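Workshop notebook, Friday, October

Second coat of Tradoden hardwax on the oak test boards. Bench at 19 degrees first thing, a bit cool for it, so I left the tin by the radiator until ten. Board 5 went on thinner than the rest and I have marked it on the back.

Palesa Khumalo asked how the grain should run on the Kerkik order — along the long side or front to back. I said front to back, with the edge band following the curve. She wants the band in a different shade from the top.

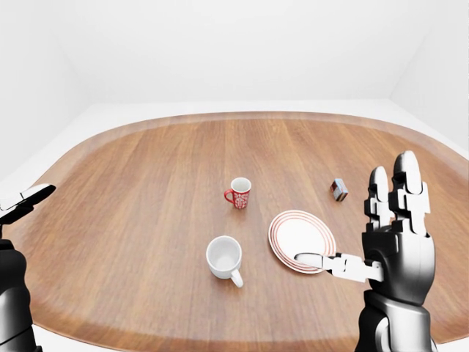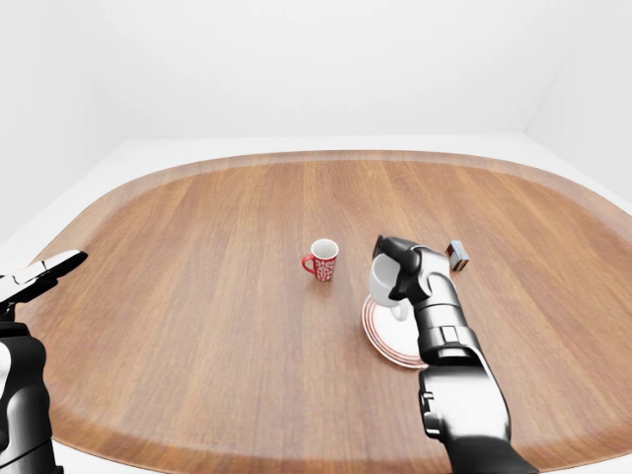
Rounded top, straight grain, border band round the rim.

Cut back between coats with 395 grit, then tried 2000 on one corner of board 3. Too fine, the next coat will have nothing to hold. Went back over it with the coarser sheet.

Fourie rang about the offcuts. He can take 100 lengths if they are under the bench by Monday. Still short of clamps, two are on the Sovia shelves and can't come off yet.

To do: wipe down the extractor hood, order more lint-free cloth, check board 5 under the lamp before the third coat. Palesa has the key to the finish store.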